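Plalmont Townhomes: progress report to the lender, April 24, 2025

Framing on the Wamside lot is done. The schedule still says July, and I would not bank on it. 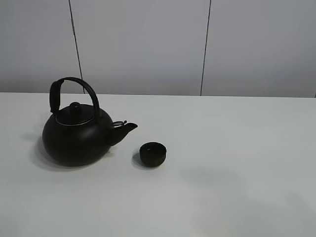
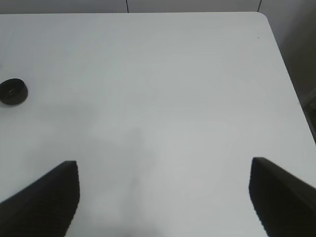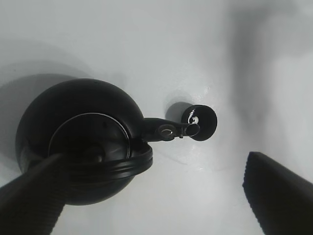
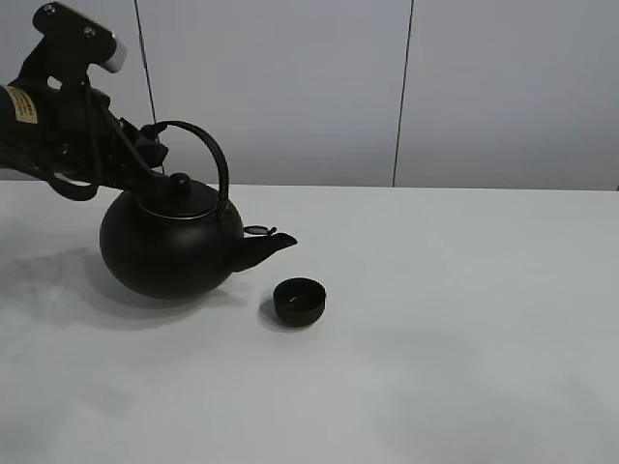 Fudard says the elevator shaft passes inspection "any time now" – we heard the same last month. Garden units are 400 square feet each, smaller than the brochure implies. Asking rent is $2,000, and Chow Realty calls that conservative. I have seen no comparable leases to back it up. The revised brick quote adds $200 per unit. Please hold the next draw until the inspection certificate is in hand.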